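Going

Ten to five and Jessie still hadn't found the tickets. The Paltstead train wouldn't wait. It never had.

"Toothbrushes," Isla shouted up the stairs. "Have you got the toothbrushes?"

New ones. Still sealed. Bought that morning with a bar of soap and a bag of mints, on the way back from the solicitor. Mum's house sold, keys handed over, 50 pounds left in the tin. You could start again on less – people did.

Coat. Other coat. The blue jumper, no, leave it. Jessie sat on the case untill it shut.
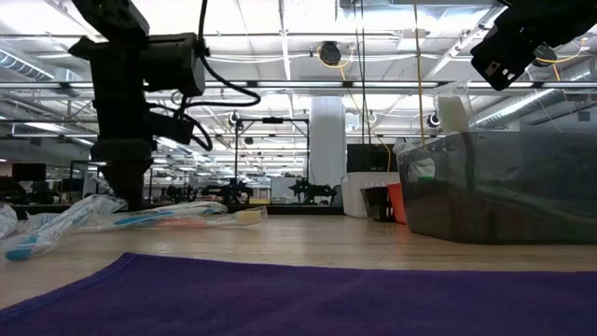

"Two," she called back. "One each."

"Is that everything?"

It wasn't. There was the clock, and the good scissors, and the letter from Alasdair Hepburn she'd meant to burn in January and hadnt. She put it in her pocket. Took it out. Put it back.

Isla was at the door with the taxi running. 149 steps from the gate to the sea, they used to count them as girls – no time now.

"Jess. Come on."

She left the landing light on and went down.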